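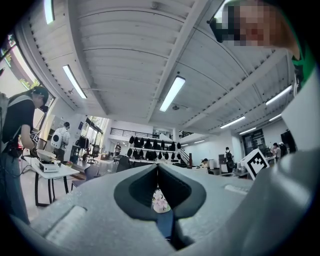 Bags and coats take over a shared workroom faster than anything else. Hooks by the door fill up in a week, and after that things end up on chair backs, where they slide off and get trodden on. Open shelving copes better. A white unit with rows of black bags and jackets on it, set under the mezzanine railing, keeps them off the desks and leaves the tables for work. Give coats the lower shelves and bags the upper ones, or the other way round, but stick to it.

If everyone's bag is black, tie something bright to the handle. A strip of old tea towel will do. Luggage tags are fine too — write on them in pencil, as biro fades.

Wet jackets should not go on a shelf. Hang them over a rail until they are dry, or the whole row will smell by February.

Wipe the shelves with a damp cloth and a drop of washing-up liquid, then dry them before anything goes back. Grit from the bottom of bags scratches white paint, so brush it off first.

Anything left for 19 days goes in the lost property box.

More from Dultcombe Household Notes: Desks and tables | Cleaning glass doors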